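Mukov Desk Arm Set-Up Guide
Section 4: When the arm drops things, stalls, or stops short

I wrote this section after my own arm spent most of June letting go of things on the way to the box. If you've finished Section 3, your arm homes without complaining and you've saved at least one pick-and-place routine in Medrano. Good! Now let's deal with the part where it goes wrong anyway.

CAUTION: Before you put a hand anywhere near the jaws, pause the routine AND switch off motor power. Pause on its own leaves the servos live, and a live gripper can close on you with no warning. I have a small dent in a fingernail to remember this by.

4.1 Know what kind of fault you have

Medrano writes every fault to the log panel with a code. The two you'll meet most often:

Fault 17 - gripper overload. A servo pushed against something it couldn't move and gave up.
Fault 146 - lost joint. The software stopped hearing from one of the servos. Nearly always a cable.

If there's no code at all and the block is just lying on the table, you have a grip problem. Skip to 4.3.

4.2 Clearing a lost joint (Fault 146)

1. Pause the routine and switch off motor power. Hold the upper arm while you do it, or the whole thing will flop onto your table (mine landed on a tin, very loud).

2. Follow each cable from the base outward with your fingers. You're feeling for a plug that has backed out a little.

3. Move the arm slowly by hand through its full reach and watch the wires as you go. Any wire that pulls tight before the joint reaches its limit is your culprit. Give it more slack and clip it again.

4. Look at where the loose cable goes on the tabletop. It should stay out from under the gripper and away from whatever you're picking up.

Check the cable at both ends of the reach, low over the block and with the jaws wide open:

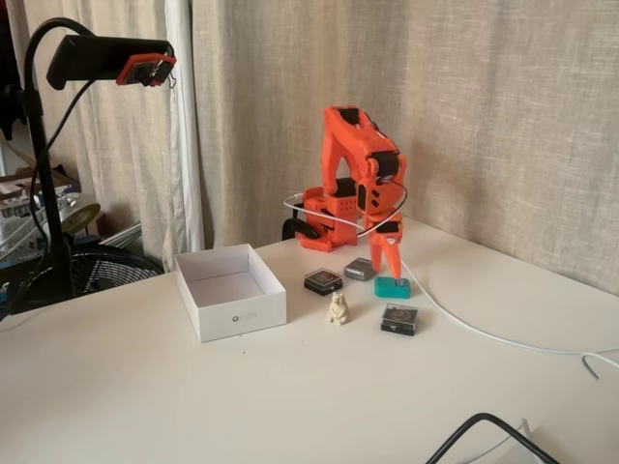
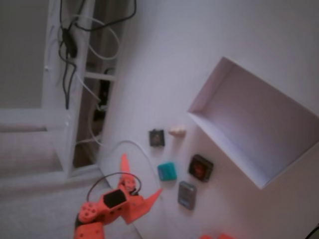

5. Switch motor power back on, press Home, and wait for the arm to stop moving before you touch the keyboard.

Note: If 146 comes back on the same joint, swap that servo's lead with a spare. If it comes back on a different joint, suspect the power supply.

4.3 Dropped blocks and missed grabs

1. Open the Grip tab and read the closing value. I run mine at 647 for small hard blocks. Go up in little steps and test after each one.

2. Run the routine at quarter speed with just one block out. Watch the fingertips as they come down. If one tip touches first, redo the wrist zero from Section 3.

3. Leave the box where it was when you saved the routine. I mark the corners with pencil, and it has saved me a lot of swearing.

4. Still dropping? Wipe the inside of the jaws with a dry cloth. The Mirnum grip pads get slick, and they wear out faster than you'd think.

CAUTION: Don't turn the closing value up to cure a bad wrist zero. You'll trade dropped blocks for Fault 17 and a hot servo.

Last revised 2026-09-22. Applies to Medrano with the Roma controller board; older boards use different fault codes, listed in the appendix.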